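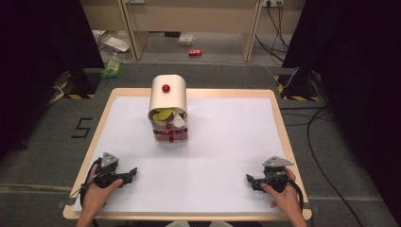 # The House Rules of Handheld Teaching

The first rule in the Conesard handbook takes up a single line: *White paper down, corners flat, nothing on it that isn't in the task.*

I laughed when I read it. Then I spent a day at Timberg, one of the workshops that records by the handbook, and by lunch I was smoothing paper corners like everyone else.

Timberg teaches robots by hand. A person takes a gripper in each fist, does a small job on a board on the floor, and the recording goes off to train a machine that will one day have to do the job alone. The jobs are wonderfully ordinary. Things get stacked, boxed, opened, tucked in. What makes the place so much fun to visit is how seriously it takes the ordinary, and how much of that has been written down.

## A station you could find in the dark

Every recording spot has a number on the floor in black tape. Station 5 has its 5 to the left of the board, in straight strokes, big enough to read while standing. The handbook says a station's number must be "on the floor, never on the furniture," a line that was added after a round of desk moves left two stations with the same name for a week. Sorting out those recordings took longer than making them did.

Yellow-and-black hazard tape goes around the feet of the equipment stands. It's the same stripe you'd see on a loading dock, and it does the same job. People at a station spend hours looking down at their hands, and a black stand on a gray carpet is easy to forget when you get up for a drink. Dark curtains hang on both sides. The handbook asks for them to be "drawn as far as the work allows," which leaves room for argument, and there is plenty.

Cables get a full page, my favorite in the book. Each gripper's cable should leave toward the operator, never across the paper. Floor cables should run outside the board. There is a sketch of a good loop and a bad loop, and the bad one is drawn with real feeling.

## Both hands, low and level

Once the object is set, the grippers come in to the near corners of the paper, jaws pointing inward, and stop. Operators call it the "ready" pose. Each run is meant to begin and end there, with clear white paper between the two jaws, so that whoever reviews the recording can find the start without guessing.

It looks like nothing. Try it! Keeping two tools level and matched, low over a sheet of paper, takes a kind of calm I didn't have until the afternoon. My left hand drifted. My right hand copied my left hand. The handbook's advice is to let your forearms settle before you think about your fingers, and it works.

The objects themselves may be as cheerful as the team likes. The one at station 5 is a small clear box showing red contents, with a curved white cover on top, yellow discs under the hood and a glossy red ball perched on the roof. The rule is only that it should sit fully on the paper, with space to reach it from both sides.

## Who writes this stuff?

Conesard began as a shared file between two shops, Timberg and Zoslow, that wanted to swap recordings and found they couldn't. One worked on bare tabletops, the other on the floor. Zapata joined the following November and brought the review sheet: 7 checks, made before a run is accepted. A session can hold up to 700 runs, and past 2000 on the same board the paper must be replaced even if it looks clean.

The newest draft tackles the area behind the board. At present the text covers the station and stops there, so wrappers, soda cans and crumpled paper under a desk in the background are a matter of local taste. One side wants a clean floor as far as the eye can see. The other says real homes have clutter, and a robot had better get used to it. I find both sides convincing, usually in the same paragraph.

Comments on the draft are open to all three shops – the latest count was 1166 – and the longest thread, by a good margin, is still the one on cable loops.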